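The owner of Brultgate's smallest rental cottage has cleaned it every Wednesday for 14 years and has opinions about surfaces. "White was a mistake," she says. "I was told it would look fresh. It looks fresh for two hours."

Her rule is that guests get one basket and it stays put. "They move it within minutes. I've stopped taking it personally."
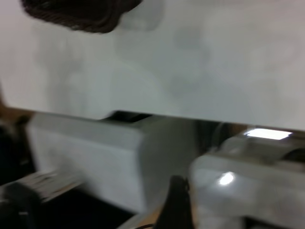
Changeover starts at 12 and ends, in theory, before the Irkmont bus gets in. She does the beds first, then anything pale, which is most of it. The brown woven rim against all that white is her one concession to color, and she defends it. "Guests like wicker. It makes them feel they're on vacation." The faint gray smudges she regards as a career. Did she ever consider darker counters? "Every week," she says, and goes to look for a cloth.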